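Rule 28

The rules for hand-held collection at Vendcombe ran to 30 items, and Tsehay Kassa had written most of them. She kept them on a clipboard by the door. In December the Panutmont office asked her to cut the list before the new people started, and she stayed past six to do it.

She got as far as rule 28 and stopped. Open the fingers fully before each approach. Close until the object is held, and no further. If the object is marked or dented by the grip, record it and keep the take.

The last part was the trouble. Gidey, the firm that bought the recordings, wanted clean takes. A take with too hard a squeeze in it was a bad take, they said, and bad takes cost money to sort out later. Tsehay thought a bad take with a note on it was worth having. A bad take that had been quietly deleted was worth nothing, and it taught the operator to delete.

She picked up the gripper and went back to the table to try the wording on herself, once with the fingers open and once up close.

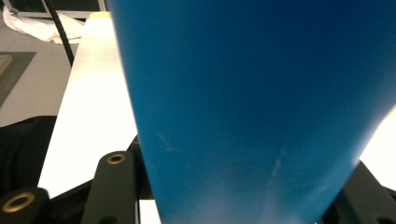
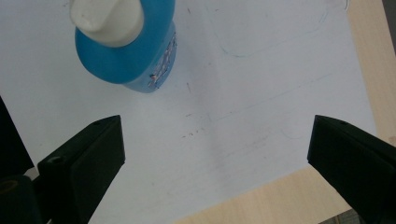

Something blue, something to hold it with, and a rule to follow.

Cleiton Xavier thought the rule was two rules. One told you how to grip and the other told you how to own up, he said, and a new person reading fast would remember the first and skip the second. He would put the second one on a line by itself, near the top.

"How near?" Tsehay asked.

"Rule 3."

She looked at rule 3. It was about charging the batteries. She crossed out the number and wrote a 4 over it, then did the same down the rest of the page, which took a while.

The list still had 30 items when she was done – 31, with the split. She sent it to Panutmont anyway and went to find her coat.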